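Flanavberg Skills Center, Supplies and Rooms Meeting
Minutes, December

Present: H. Bellamy (chair), M. Furukawa (minutes)

1. Previous minutes
Approved with one correction: the Prudedska invoice is number 2919.

2. Suture stock
Bellamy reported that the Stondero order arrived 15 boxes short. Credit note requested.

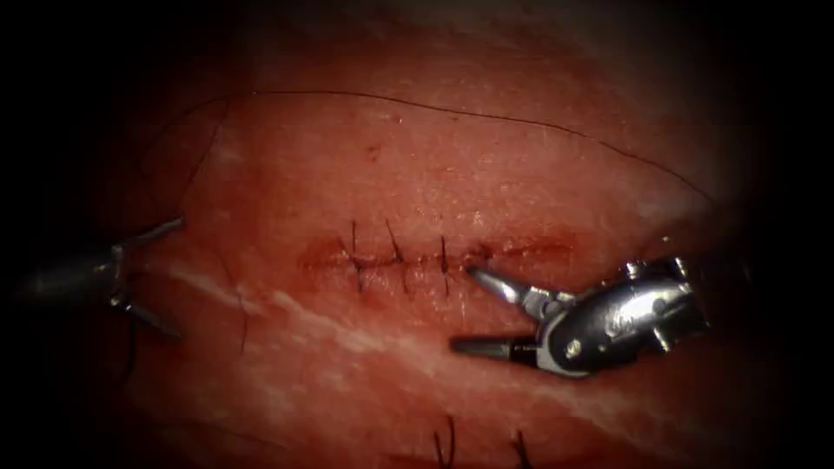 Reorder level stays at 500 packs. Furukawa to update the stock sheet.

3. Room bookings
Room 2 closes in January for floor repairs. Evening courses move to the Sasaki annex. Door codes to be issued by Bellamy. 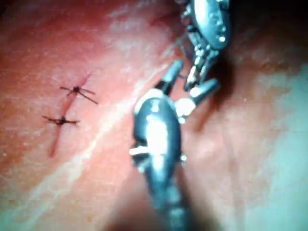
Course leaders must confirm new start times in writing.

4. Other business
Sharps bin contract: quotes pending. Carried over.

Meeting closed 4:15 p.m.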